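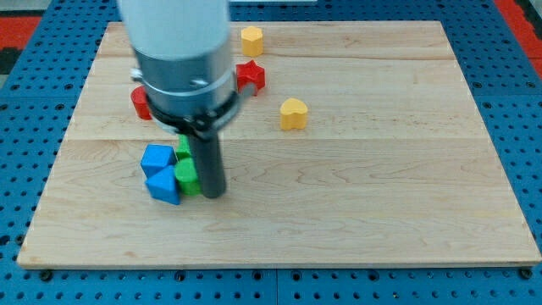 Posted by Liam Bainbridge, 3 February 2019

Call for listeners and home recordists: Ilden field test

Sudard is looking for people to try out the Ilden, a two-channel USB audio interface for spoken word recording, before it goes on sale in October. We need 48 participants. You do not need to be a professional. We want a mix of people who record at home, people who record in rented or borrowed rooms, and people who have never used an interface before but have a project they want to start.

The test runs for 8 weeks. Units go out from our Oakley office as soon as the list is settled, and the test period starts for each person on the day their unit is delivered.

What you would be doing

Each participant gets a pre-production Ilden, a power supply, a USB cable and a short printed setup guide. You use it for your normal recording work. We ask for at least two recordings a week, each ten minutes or longer. They can be anything with a voice in it: interviews, narration, a show you already publish, reading a book aloud to see how the levels hold up.

Every week you fill out a form on our website. It takes ten to fifteen minutes. The form asks what you recorded, what microphone you used, where the gain knobs were set, and whether anything went wrong. There is a free text box at the end and we read all of it. Dull answers are fine. "Same as last week, no problems" is a useful answer if it is true.

Twice during the test, in weeks three and seven, we will ask you to upload a raw, unedited file of one minute of room noise followed by one minute of speech. Instructions will come by email. The files are used to check the preamp noise floor and the automatic level control against our own measurements.

At the end there is one phone or video call with someone from the product team. Plan on 45 minutes.

Who we are looking for

You should be 18 or older and live in the continental United States. You need a computer running Windows 10 or macOS 10.12 or later with a free USB port, and an internet connection good enough to upload a large WAV file. A USB hub is okay but tell us on the form, and tell us the model.

You need at least one microphone with an XLR connector. Dynamic or condenser, any price. We have a small number of Brilar dynamic microphones we can lend to first-time users, with a stand and a cable. If you need one, say so on the form. Asking for a loan microphone will not count against you.

We would especially like to hear from:

People who record two speakers in the same room
People with quiet voices, or who have been told they are hard to hear on recordings
People who record in noisy places, near a road, over a shop, next to a furnace
People who use screen readers or other assistive software with their recording programs
People who wear hearing aids while monitoring

We are not looking for music recording in this round. The Ilden has no instrument input and the level control was tuned for speech. If you mainly record guitar or drums, please wait for a later call.

Employees of other audio manufacturers cannot take part. Store staff and freelance reviewers can, as long as they hold to the terms below.

What you get

Participants who finish the test are paid $500. Payment is by check or bank transfer after the final call. If you have to drop out partway, let us know and we will pay for the full weeks you completed, at an equal share for each week. Participants in the United States may have to report this as income. We will send a form if one is required.

You can also keep the interface. If the production version differs in hardware from the one you tested, we will swap it at our cost once production units are in stock. Loan microphones have to come back. We send a prepaid label.

Terms

The unit is not final. The case finish, the knob feel and the labels on the back panel will change. The firmware will be updated at least twice during the test, and you agree to install the updates within three days of getting the email. Please do not use the Ilden as your only recorder for anything you cannot record a second time. Keep a backup running, even if it is just a phone on the table.

You may publish what you record with it. You may not publish photos, measurements or opinions of the unit itself until it is on sale. After that you can say whatever you like about it, good or bad, and we will not ask to see it first.

The recordings you upload stay with Sudard. They are stored on our own server, used for engineering only, and deleted when the product ships. They will not be played in public or used in advertising. If your sample includes another person's voice, get that person's permission before you send it.

How to apply

Fill out the application form on the Field Tests page of our website. It asks for your contact details, your equipment, a description of the room you record in, and up to 2000 characters on what you record and what annoys you about your current setup. Please answer the last part in your own words and be specific. "Bad sound" does not tell us much. "My guest is always quieter than me and I fix it by hand afterward" does.

You can attach a sample recording. It is optional. If you do, send it as it came off the recorder, with no noise reduction or compression added.

Only one application per household. We pick people to get a spread of rooms, voices and microphones, so a plain setup in a spare bedroom has as good a chance as a treated studio – possibly better.

Everyone who applies will get an answer by email, yes or no. If you are not picked for this round, we can keep your details for later tests. There is a checkbox for that on the form and it is off by default.

Questions about the test, the equipment or accessibility can go to me through the contact page. Put "Ilden test" in the subject line. I answer these myself, usually within two working days.

Liam Bainbridge
Field Test Coordinator, Sudard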